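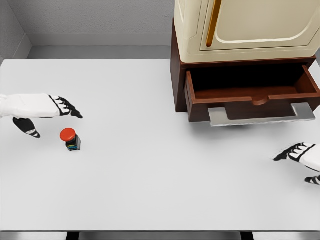 Castaño wrote:

> We moved the Dumholm wiki and the issue tracker over to Prurnero 9 at the
> weekend and I can only recommend it. The search index rebuilt itself
> during the upgrade, all the old attachments came across, and the nightly
> job that used to clog the mail queue has gone quiet. As far as I can see
> there is no reason left for anyone to stay on the old branch. The upgrade
> script does everything. I would like to propose that we drop the old
> branch from the support page by March and point people at the script.

I'd like to slow this down a bit before the support page gets edited.

First, "all the old attachments came across". How was that checked? The script prints a line at the end saying the attachments step finished, but all that line means is that the loop got to the bottom. It prints the same thing if every file in the loop was skipped. I know this because I ran it on a copy of our install with the uploads folder unmounted (by accident, I'm not that thorough) and was told it had finished. It had moved nothing at all.

When I mounted the folder and ran it again on a fresh copy, it left 16 attachments behind. They all had one thing in common: they'd been added through the old Vidside plugin, which stored its paths with a leading slash. The pages still load, and the link is still there, and you only find out when you click it and get a blank tab. So "I haven't seen a broken one" doesn't tell us much unless somebody has clicked on the old ones. If Dumholm never used the Vidside plugin then fine, you won't have this, but quite a few sites on this list did.

To look for them, run this on the database before you upgrade:

select id, page_id, path from attachments where path like '/%';

If it returns no rows you're probably all right. If it returns anything, don't run the script yet. I got round it by stripping the slash by hand on the copy and then running the script, and after that they moved. I would not call that a fix, and I haven't tried it on a live site.

Second, the search index. It does get rebuilt, I agree, but it gets rebuilt with the new default settings and ignores whatever was in your local config. We had short words switched on so that people could search for two-letter project codes. After the upgrade those searches came back empty, with no warning in the log. The setting is still there in the file, it's just that the name changed between branches and the old name is silently ignored. The release notes do mention the new name, under "Other changes", a long way down. I would expect the upgrade script to at least grumble when it meets a setting it doesn't know.

Third, the nightly job going quiet. Are you sure it is running? On my copy it went quiet too, and I was pleased for a day, and then I looked at the timer and found it had been switched off. The script disables the old timer and installs a new one but doesn't start it. A job that isn't running won't clog the mail queue, no. Have a look with:

prurnero-ctl timers --all

and see whether the digest line says "active" or "installed". Ours said "installed". If yours says "active" then I'd like to know what is different about your setup, as I'd much prefer to copy it than to poke at mine any further.

I'm not against version 9. The editor is better, the permissions page finally makes sense, and I expect we'll move in the end. What I don't accept is one good weekend on one site as grounds for telling everybody else the old branch is finished. We did the same thing with the last big release, on the strength of two cheerful messages to this list, and then spent weeks answering the same question about lost redirects. The archive is there for anyone who wants to read it.

As for March, I can't see where that date comes from. The developers haven't said they will stop security fixes for the old branch by then, or if they have, I've missed it and would be glad of a link. If it is just a round sort of date then let's leave it off the page.

What I would find useful, from anyone who has already upgraded:

- what the query above returns, if you still have a backup you can run it on
- whether your digest timer is active
- whether you had any local search settings, and whether they still do anything
- which database you're on (all my tests were on the one we use here, and I can't speak for the others)

If those come back clean from a handful of sites of different ages, I'll happily withdraw all this and edit the support page myself. Until then I'd ask that it stays as it is, perhaps with a note to take a full backup, uploads folder included, and to try the script on a copy.

One more small thing. The script has a --dry-run switch, which people keep recommending. It skips the attachments step completely, so it will not show you the problem with the slashes. I've put in a ticket about that and one about the timer. No answer yet on either.

I've got the copy set up until Saturday if anybody wants me to try something on it. After that I need the disk space back.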